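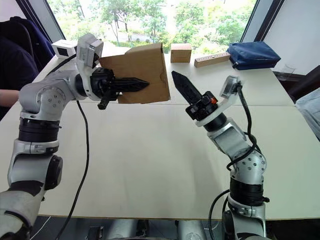 *Folded brown cardboard over the white table*

**Ticket 2094 - Plarness two-group, left group under temperature**
Site: Khan coffee bar, ground floor
Opened: 23/04/2018
Opened by: Anoma Haque
Status: closed, one part on order

**Reported fault**

Left group pours sour and fast. Right group is fine on the same beans and the same grinder setting. Steam pressure normal on both wands. No error on the display. Staff have been using the right group only since Saturday lunch.

**Log**

09:10 - Called the site. Anoma says the machine was descaled in October and the water filter was changed then too. Asked her to run a blank shot on each group and read the display. Left showed the set temperature, same as right.

09:40 - Asked for the firmware version. It is 712. That version reads boiler temperature only, so the display says nothing about what comes out at the group head.

11:25 - On site. Put the Gindel probe in the left portafilter. Left group 20 degrees F under the right after a full warm-up. Repeated it with the baskets swapped, same result. Not the basket.

11:50 - Took the left side panel off. Upper thermosiphon pipe hot by the boiler and barely warm at the group. Lower pipe cool for its full length. No leak at either fitting.

12:15 - Shut down, drained and let it cool before opening the circuit. Restrictor on the left side was mostly closed with scale. The right one had a light film and nothing more. Cleaned both - soaked in descaler, rinsed, refitted with new gaskets.

13:30 - Refilled and bled the left circuit. First bleed gave a lot of air. Second bleed clean.

14:20 - Left group now within a degree of the right. Pulled shots on both, 28 seconds each at the same grind. Anoma tasted both and was happy to put the left group back in use.

14:35 - Tested water hardness at the machine inlet. Too high for a filter that was new in October. The bypass on the filter head was set wide open. Turned it down to the setting on the Drulleck chart and tested again, now in range.

**Parts**

- Group gaskets, two, fitted
- Restrictor, left, one on order (the old one is pitted but usable)
- Filter cartridge, replaced from van stock 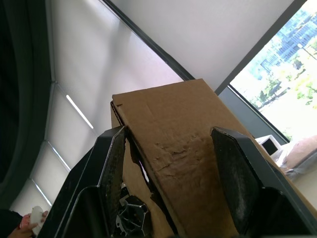 Nuwan Mridha: Was the bypass open on the other machine at Khan as well? Both heads went in on the same visit, and I have had a slow-heating call for the one upstairs. If it's open I would rather do both restrictors in one trip.

**Reply, Obaidul Howlader:** Didn't check upstairs, it was in use the whole time I was there. Anoma can look at the dial and text it to you. If it is past the second mark, take two restrictors and a set of gaskets. Bleed twice.

**Follow-up**

- Fit the new left restrictor when it arrives. Anoma prefers before opening.
- Test hardness again at that visit and write the result on the filter label.
- Kirsty Ngata to add the bypass setting to the install sheet.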